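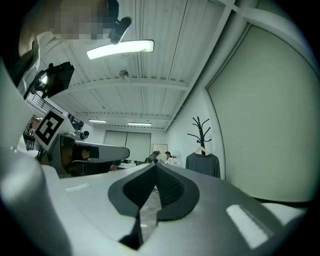 Stollalora site visit, notes typed up on the train

Got there late, parking is round the back and the sign is on the front. Elsie Waaka met me at the side door, signed me in, handed over a visitor badge and off we went. No slides, thank god.

Quick background for those who weren't on the June call. Stollalora packs and ships small parts kits for repair shops. 67 people on the payroll. Two years ago every kit was put together by hand. Now the plan is that arms do the dull half of it, and the people on the floor are the ones teaching them. With hand-held grippers, the same style of fingers the arms get. You do the job holding the gripper, it records, the arm learns from the recordings. That's the short version and I'm sticking to it.

So the training room. One big room, white ribbed ceiling, fluorescent tubes, low worktable with bits and pieces on it. Fairly ordinary. Coat rack by the wall with somebody's gray top on a hanger. I'd pictured something more like a clean room.

Daniyal Mengal runs the room. Was a packer for 8 years, then shift lead, now this. His line: "I used to train new starters, I still do, they're just slower to catch on." Target is 3,000 good recordings per kit type before Bovono (the software people) will even look at it. Bad ones get thrown out and you don't get credit for them, which was a sore point early on. They've changed it. Now you're paid by the hour, same rate as packing plus a bit extra, and nobody chases your numbers till the end of the week.

What's different for the staff, from what I heard at the coffee machine:

Less walking. A packer used to do miles a day between racks.

More wrist. The grippers get heavy by the afternoon. They cap it at 4 hours a shift now, then you swap to checking or go back on the line. Elsie says the cap came from the floor and not from upstairs.

You can't rush. One woman told me she had to unlearn her speed, all the little flicks and shortcuts. She missed it. Said packing fast was the only part she was proud of.

Pay grades are a mess. Training isn't on the old grade sheet so everyone in that room is technically on secondment. Elsie wants that fixed before the second room opens. I'd want it in writing too.

Asked about layoffs. Straight answer from Elsie, none so far, but they haven't replaced people who left. Make of that what you will.

Did not get to see the Pisus line, it was down for maintenence. Shame, that was half the reason for going. Bjarnason are going to see it next month so I'll ask them for notes.

To do: send Daniyal our wrist strain checklist, ask Elsie for the new grade sheet when theres a draft, give back the visitor badge which is still on my jacket.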